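### 3.2 Noise in the office rooms

Sound levels were logged with a Wimeter on the desk, mic facing the door. Two rooms, both on the Sandar side of the building, same carpet, same ceiling tile. Logging ran through July with the windows shut. 102 staff got the survey and 102 sent it back, so no weighting for missing replies.

The survey asked what people noticed first when the room went quiet. Voices in the hall came top. Then the air vents, then computer fans. We had expected phones to rank higher, they hardly show up at all. Saron Birhane coded the open answers and a second reader went over them again; where the two disagreed the answer went to "other". That bin is bigger than we'd like.

Vents are the easy part. Level is steady, pitch is low, and people stop hearing it after a while (see the comments in Section 3.1). Fans are harder. They speed up and slow down with the work load, and it's the change that people complain about, more than the level. One reply: "I can tell when the person next to me opens a big file." Desktop towers drew more of these remarks than laptops did, and towers on the desk more than towers on the floor.
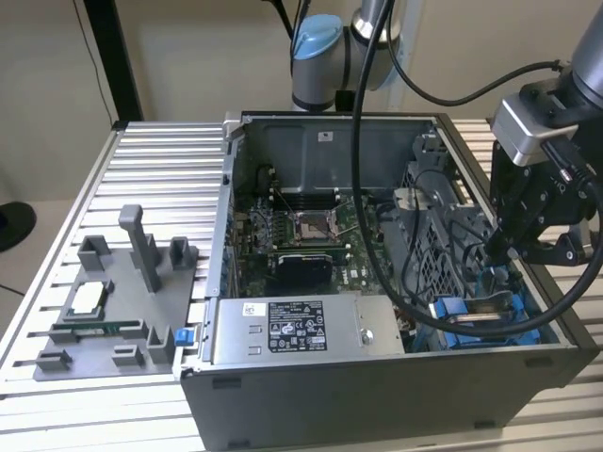
**Figure 3.** Desktop computer case with the cover off, lying on its side.

Distance matters too but we did not vary it on purpose, so treat the next part with care. People seated near the Frade partition rated the room as calmer then those by the door. Could be the partition. Could be fewer people walking past. The Cinine scale doesn't seperate the two and we had no spare room to test it in. Door-side scores are kept in the main model anyway, with seat position added as a factor.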